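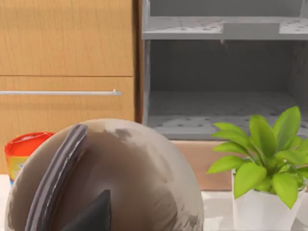
Ruawai 6 Storage Canisters – My Review After a Whole Winter

Posted Feb 12, 2023 by Noeline Ashby
Filed under: Kitchen, Pantry

I have a problem with flour. I bake bread twice a week, I buy the big bags because they're so much cheaper, and for years I kept them rolled down with a clothespin on the bottom shelf of the pantry. Then we got pantry moths. If you've had them you know. If you haven't, I'm happy for you, go wipe down your shelves anyway.

So I threw out pretty much everything (goodbye, lovely rye) and went looking for canisters that really seal. My sister-in-law Hülya swears by her glass jars with the wire clips, but I've broken two of those in my life and I don't want to sweep glass out of oatmeal a third time. I ended up with the Ruawai set, which is six plastic canisters with twist lids, for $49 on sale. I've had them since the start of November.

The seal

Very good! There's a soft ring inside each lid and you feel it grab in the last quarter turn. I did the upside-down-over-the-sink test with water in the medium one and got a single drip after a few minutes. Brown sugar has stayed soft since before Thanksgiving, and my old tin would have given me a brick by now. No moths either, though I also put out traps, so I can't give the lids all the credit.

Sizes

You get two large, two medium and two small. The large says it holds a five-pound bag of flour and it does, if you tap it on the counter halfway through and wait for everything to settle. Pour it in all at once and you'll have a cup left over with nowhere to go. The smalls are kind of silly. I keep yeast in one and chocolate chips in the other, and the chips never last long enough to need a seal.

Opening them

This is where I start grumbling. The lids are smooth all the way around, and with dough on your hands you just can't get a grip on them. My mom has arthritis and couldn't open the large one at all when she stayed with us over Christmas. I've taken to leaving that lid a little loose on baking days, which kind of defeats the purpose. A few ridges would fix it.

Cleaning

The listing says top rack safe. I ran all of them through a few times and the canisters came out fine, but water gets trapped under the ring and you have to pull it out to dry. Getting it back in straight took me a couple of tries – it wants to twist on you. Now I wash the lids by hand.

Compared with the Rutier

I had one Rutier canister before this, the push-button kind. Easier to open, no question, and it stacks better. But the button quit popping up after a year or so, and a single one cost nearly half of what I paid for this whole set.

Would I buy them again? For flour and sugar, yes. If you have sore hands, get the push-button ones and put up with the price. I'm giving these four stars, and I'd happily trade both smalls for a third large.

Comments (2)

Ashton Quinlan
Do the large ones fit on a standard shelf with the lid on? Mine are pretty close together.

Noeline Ashby
Mine do, but I did move one shelf up a notch to get a scoop in and out. Measure first!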